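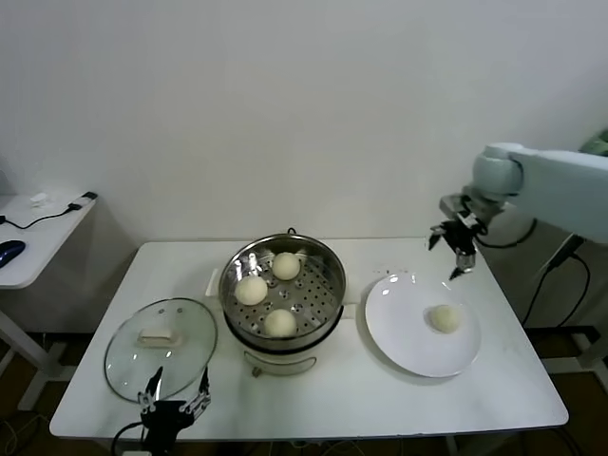 Three buns on the tray of an electric steamer, with the glass lid set down beside it.

Storamden Holiday Homes opens its guest book for the autumn, with two new houses and a proper welcome at each

2022-08-15

Storamden Holiday Homes, the family-run letting business on the estuary, is delighted to announce that two more houses have joined its list and that bookings for the autumn and winter are open from today. The new arrivals are Quintela, a terraced cottage at the top of the harbour steps, and Elus, a former sail loft just behind the boatyard, and we have grown very fond of both of them over a long spring of painting, plumbing and arguing over curtains.

With these two the list now stands at 19 houses, all of them within walking distance of the water and all of them looked after by people who live in the town. Guests who have been coming to us for years will know what that means in practice (a knock on the door if the boiler is sulking, and a good deal of unasked-for advice on where to buy crab), and we are happy to say that none of it will change as we get a little bigger.

Quintela sleeps four in a double and a twin, with a small walled yard that catches the evening sun and a window seat on the landing which we suspect will be fought over. The steps are steep, and we would ask anyone who finds stairs difficult to ring us before booking so that we can suggest something on the flat. Dogs are very welcome, and there is an outside tap for sandy paws.

Elus is the larger of the two. It sleeps six, all on one level above the old workshop, and the main room runs the whole length of the building with a wood burner at one end and a big kitchen at the other. Parking is in the yard below, for two cars, and the ferry slip is a few minutes' stroll away along the quay.

"I first came here as a guest myself, in a very wet June, and the owner of the cottage drew me a map on the back of an envelope with all her favourite places on it," said Khanyisile Nkuna, who founded Storamden. "I had the loveliest week, rain and all, and I have been trying to give other people that same envelope ever since. We are so pleased with Quintela and Elus, and I do hope people will come and make themselves thoroughly at home."

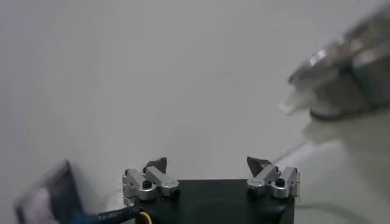

That envelope has now become something a bit more sturdy. From this autumn every one of our houses will have a copy of the Trindis book, a handwritten-and-then-printed guide to the town and the coast on either side of it, put together by our guest manager Priya Greenberg with help from the owners. It covers the tide times that matter for the causeway walk, the bakeries and their opening days, which beaches have a lifeguard, where to hire a boat without feeling silly if you have never rowed one, and what to do with children when the wind gets up.

"People ask us the same good questions every week, and we do enjoy answering them, but not everybody wants to ring up at seven in the morning to find out if the ferry is running," said Priya Greenberg. "So it is all in there, with plenty of blank pages at the back for guests to put us right."

We have printed 300 copies, and any left over once the houses are stocked will be on sale at the office on the quay, with the money going towards the upkeep of the coast path.

A full week at Elus over Christmas or New Year is £1,175, with logs, linen and towels included. Prices for Quintela and for the quieter weeks at both houses can be had from the office. Short breaks of three nights or more are available from October until Easter, starting on any day that suits you, and returning guests are, as always, offered first refusal on the week they had last year.

Anyone who would like to look round before deciding is warmly invited to call in and ask for the keys. The kettle is usually on.

Notes for editors

Storamden Holiday Homes lets and looks after self-catering houses on behalf of their owners. Floor plans of Quintela and Elus and a sample chapter of the Trindis book are available on request, and Khanyisile Nkuna and Priya Greenberg are both glad to be interviewed, by telephone or in person. Please contact the Storamden office during weekday working hours.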